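**Progress report to Benivance - Raken teleoperation project, second period**

The work in this period covered remote-controlled demonstrations of simple table tasks in simulation. The operator moves a hand controller, the simulated arm follows, and the system saves the joint positions, the gripper opening and the view from the wrist. Those records are then used to train the arm to do the task without an operator.

The plan we sent in February called for 300 usable demonstrations before any training run. We now have 3118 attempts of all kinds on disk, counting practice runs and early tests. Most of them are not fit for training. The count that matters is the 300 that passed review, and we reached it in this period.

Each session follows the same steps. The operator loads a table layout, runs the task, and marks the attempt as kept or dropped. A second person at the Dretevberg office goes through the kept ones and removes any where the mug was dropped, the arm stopped for a long time, or the gripper passed through another object. That last fault comes from the simulator and is listed under open problems. 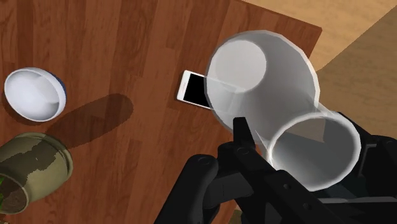

**Dretevberg, May 26, 2024**

The mug task is the one we have spent the most time on. The gripper has to take hold of the mug, lift it clear of the table and put it down in a new spot without touching anything else. The mug is drawn as a see-through shape with flat faces, and it can be held sideways, as it is here above the table near the phone. The bowl, the flower pot and the phone are there as things to avoid. We chose objects of different heights so that the operator could not use one path for every layout.

There are 22 layouts in use. Four more are built but have not been reviewed, which will bring the total to 26. All of them use the same wood table so that results can be compared.

**Changes to the controls**

Operators told us the gripper closed too fast. They could not tell how far the fingers had come in, and the mug often tipped. We slowed the closing speed and tied it to how far the trigger is pressed. New operators now need less practice before their attempts are good enough to keep.

We also tried guiding a real arm by hand, using the test bench at Mnguni. It felt more natural to most operators, but the person's own arm kept blocking the camera. We will stay with remote control for the mug task and come back to hand guiding later for tasks with more contact.

**Open problems**

- Contact between the gripper fingers and thin objects is still unreliable in the simulator. A fix is being tested.
- Operators differ in how they turn the mug. Some tilt it early, some only after the lift. We have not decided whether to keep both styles in the training set.
- Review is slow - it takes longer than recording.

**Next period**

We will review the four new layouts, run the first training with the accepted set, and report the results by layout. No change to the budget is requested. The equipment line is underspent, and we would like to carry the balance over to pay for review time.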